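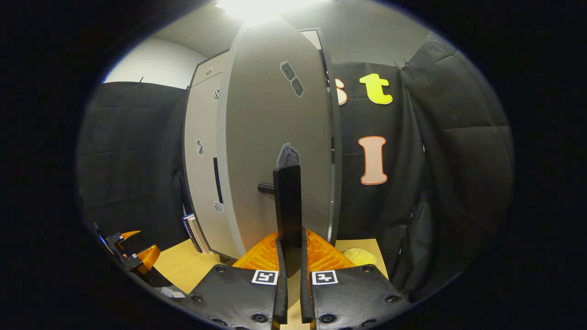 Stickers on cabinet doors

Every February I get mail about cabinets. People have spent the holidays at home looking at them, and someone has told them the cure is a system. This year the system is Stavotis, a set of printed cards and removable stickers that promises to "teach your doors to talk." You put one sticker near the top of the door to say what kind of thing lives inside, another lower down to say how often you use it, and then you look up the shapes on a card. The full kit is $205. I borrowed one from a reader in Clarnside and used it on my own two cabinets, a tall off-white one and a gray one that never quite stays shut.

My doors already had stickers on them before I started. I suspect most people's do. Some came with the fruit, and a few I can't explain at all. So the first job in the booklet is to strip everything back to a bare surface, and it gives you 20 minutes for that. I took most of an afternoon, and you can still find the outline of a dinosaur if the light is low.

The booklet is a strange read. It spends four pages on how a closed door causes stress and one paragraph on what to do with the stuff behind it. The argument, as far as I can follow it, is that we lose things in cabinets when the outside tells us nothing. I don't buy it. I lose things in cabinets when there are too many things in there and the one I want is at the back under a fondue set. A round sticker on the door does nothing for the fondue set.

Still, I did it properly. Both cabinets, all the shelves out on the floor, everything sorted into the categories on the card. There are 50 categories. "Seasonal, soft" is one of them, and "seasonal, hard" is another, and I spent a while holding an artificial wreath and thinking about it. By evening I had made a category of my own, called "the rest," and it needed the biggest shelf.

After the first week I knew exactly what was in both cabinets. The company would say that's the stickers working. I'd say I had just handled every object in them, twice, and of course I knew where they were. The fairer test came later, when I had stopped thinking about it and needed the extension cord. I opened the off-white one. The cord was in the gray one, behind a door with a sticker that says, in the language of the card, "power and light, monthly." I hadn't looked at the sticker, and I don't think I'd looked at any of them since I put them up. You stop seeing a thing on a door after a few days, the way you stop seeing the scratch by the handle.

Róisín Carroll, whose kit this was, had a better time with it. She runs a supply room that a dozen people use, and she told me the stickers cut down on questions. "They used to open every door and then come and find me. Now they open two doors and then come and find me." She counts that as a success and I think she may be right to. A cabinet shared by people who didn't fill it does need something on the front. I would only point out that a strip of masking tape with CORDS on it does the same job, and that you can read it without a card.

If you are going to put anything on a cabinet door, here is what I'd pass along after a month of this.

Use words. Shapes and colors are fun to choose and then you have to remember what you chose. The gray ones in particular might as well be camouflage on my gray door.

Put the label on the part of the door that faces you when it's shut, up at eye level. The booklet likes a second one low down, and mine started curling at the corner inside a week, right where my knee catches it.

Test the glue somewhere you won't mind. "Removable" has a generous meaning in this business. On the smooth gray door they came off in one go. On the older off-white one they tore, and what's left has a ragged edge and collects lint. I tried warm water, then cooking oil, then a product called Tara that smells of oranges. The oil did the most, and then I had to wash off the oil.

And look at the hinge before you look at anything else. Half of what bothered me about the gray cabinet was the door swinging open and sitting there, showing me the mess. I tightened 2 screws. It stays shut now and I have been much calmer about its contents, which I suppose is the exact opposite of what the booklet teaches.

Would I pay for it? No. I'd take the day of emptying shelves, which costs nothing and is the only part that changed anything in my house. A couple of bags went to the thrift store, wreath included. The rest of the kit is back in its box, leaning by the front door until Róisín comes for it, minus about a third of the stickers and plus one I peeled off the wall that wasn't hers to begin with.

Next month: drawer dividers. Several of you have asked, and one of you has sent me a photo of a drawer with more divider in it than drawer. Keep those coming.

Shared 20 times
4 comments

Tyagi
I bought this last year and my kids had moved every sticker by dinner. According to the card our coats are now "paper, archival."

Marge in the valley
Hair dryer on low for the torn ones, then an old plastic card held flat. Go slowly or you'll take the paint. I wouldn't use oil on anything painted, it gets under the edge and then tape won't stick there again.

shelfless
I think you're a bit hard on it. Emptying the cabinets is the whole point and most people won't do it until they've paid for something. I know I wouldn't have.

Róisín C.
I'd like the missing third back please. Also the fondue set, if it's going.

Questions, corrections and drawer photos: reply to this newsletter and it will reach me.
© The Clarnside Household Letter. Please ask before reprinting.
Back to top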